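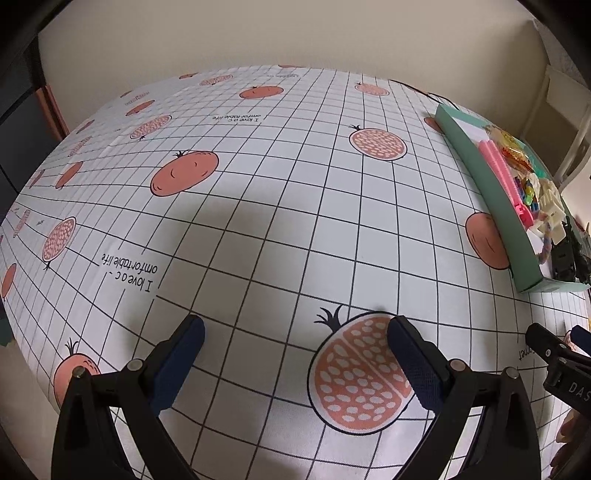

Progress report to the Radwan Fund
Kurneleck Family Room, Vemcombe
Mon 21 October

Dear friends at Radwan,

It is a pleasure to sit down and write this, although I see from the grant letter that it should have reached you rather earlier in the month. The autumn got away from us a little. We have had a busy few weeks with the sorting sessions and I wanted to have something proper to tell you before I put pen to paper, so please forgive the delay and put the kettle on, as I do tend to go on a bit.

You will remember that your grant of £2790 was for what we called the "small things" work. For anyone on your side who is new to us, families who are moving into a first home of their own after a spell in temporary rooms are usually helped with the big items. Beds, a table and a cooker all tend to come from somewhere. What they very often arrive with, though, is a couple of bags holding everything else they own, hairbrushes in with toy cars in with the bathroom bits, and it can be weeks before anybody in the house can lay hands on what they want. Our idea was to offer a calm afternoon and a clean table, and to sort those odds and ends together into open boxes that go home ready to be put on a shelf.

How the money has been spent so far

The largest share has gone on hire of the room. We had hoped to stay in the chapel hall at Vemcombe, but the heating there gave up in the first week and we moved to Kurneleck, where the rent is a little higher and the radiators work. That comes to £600 up to the end of this quarter. I know this is more than the line in our budget allowed, and I have moved the difference across from printing, as we found we could manage perfectly well with handwritten cards. I hope you will be happy with that, and do say if you would like it set out more formally.

After the room came the boxes. We tried a few kinds before settling. The first were deep with clip lids and looked very smart in the shop, but everything small sank to the bottom and the children tipped the whole lot out to find one thing. We then went over to wide, shallow, open ones in mint green with a white inside, and these have been much better liked. You can see what you have at a glance, and a child can reach in without help. They also stack nicely in the back of a car, which matters a great deal to those of us doing the driving!

We bought tablecloths too, and I should like to say a word in their defence, as they were queried at our last meeting. The one on the main table is white with a fine black grid and pomegranates all over it, some whole and some cut in half with the seeds showing. It was cheap, it cheers the place up no end against those plain beige walls, and the children are forever choosing "their" fruit to put things on. I had expected to be told it was too bright for sorting on, and I did wonder about it myself when it came out of the packet, but we have all grown very fond of it.

What happens in a session

Each session lasts the afternoon and we keep it to 3 families at a time, which is as many as the room will take in comfort. We used to ask people to sort everything into kinds before anything went into a box. It sounded sensible on paper and was very hard work, with heaps sliding into one another and tempers getting short by the time the tea came round. Now we simply start with one box and put things in as they come to hand, and do the thinking afterwards.

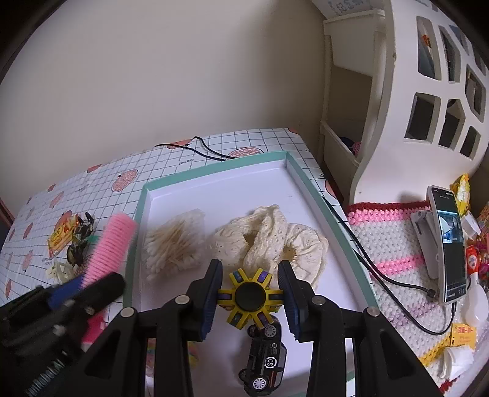

So a box at the halfway stage is a proper jumble, with a bag of cotton swabs lying next to a big cream scrunchie and a toy or two on their way in or out, and we have learned not to fret over it. The second pass is when toys are parted from hair things, and bathroom things find a home of their own. Little cars cause the most debate, I would say, as do star-shaped toys and anything else in bright plastic that might belong to one child or another. Brushes and curlers are kept together with the scrunchies, and bags of cotton swabs stay in their bags and go with the toiletries.

To date 30 households have been through the sessions, against the number we gave you for the whole of the first year, so we are well ahead of where we hoped to be. Most have come by word of mouth. A few were sent to us by the Dumumo advice desk in town, with whom we had no link at all when we applied, and that has been one of the happy surprises of the project.

What has been harder

I would be giving you a lopsided picture if I left out the difficulties. Parents with babies find the afternoon too long, and two families went home early. We are going to try a shorter morning version. Storage is also a worry. The cupboard at Kurneleck is shared with the art class and we come in some weeks to find our spare boxes full of paint pots, which has led to a certain amount of washing up. I have asked about a lock.

We also misjudged labels. We bought sticky ones, and they peeled off within days of going home. Tie-on card labels have held better, but the little ones pull at the string, and I can't pretend we have found the answer yet. If any of your other projects have cracked this I should be so grateful for a word.

One mother told us that the evening after her session was the first time since the move that bedtime hadn't begun with a hunt for the hairbrush. I have thought of that often, and I pass it on to you as it was said to me, as it seems to me as good an account of the work as any figures I could give.

What comes next

Between now and December we plan to carry on at the same pace, bring in the morning sessions, and order another batch of the mint-green boxes before the shop changes its range. We should also like to start a small shelf of spare odds and ends, hair ties and so on, for families who come with very little. This can be met from what is left of the grant and I am not asking for anything further at this point.

Receipts are in the envelope with this letter, apart from the one for the tea urn, which I have mislaid and will send on as soon as it turns up. You would be very welcome to visit us on any session day, and there is parking behind the building if you come in by the lower gate.

With warm thanks from all of us,

The project lead
Kurneleck Family Room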